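October, evening

Stayed in and worked on the back room. The Hikden boxes have been along the wall since we moved and I wanted them gone before the cold sets in. Got through most of them. Old manuals, a Nedis extension cord, two lamps with no bulbs, a bag of screws I can't match to anything. Kept the cord and one lamp.

Vacuumed the carpet after lunch. It needs a proper shampoo but that can wait for spring. My knees were sore by the time I got to the door.
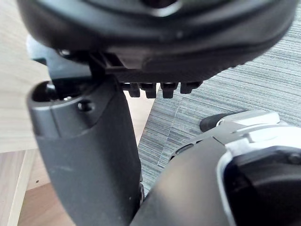
The rest of the afternoon went on sorting the plastic odds and ends into keep and toss. I'm slow at it. I pick up a bracket and think it must belong to something, and then it goes back in the keep pile. Stopped at 70 pages of paper for the shredder and left the remainder in a bag.

Heated up the soup from Vasilakis and ate it standing. Bed early. Tomorrow the closet, if my back allows.

Comments (2)

morkis13: My keep pile has its own shelf now. Good luck with the closet.

hallway2467: Which Vasilakis soup, the lentil? They stopped making it near us.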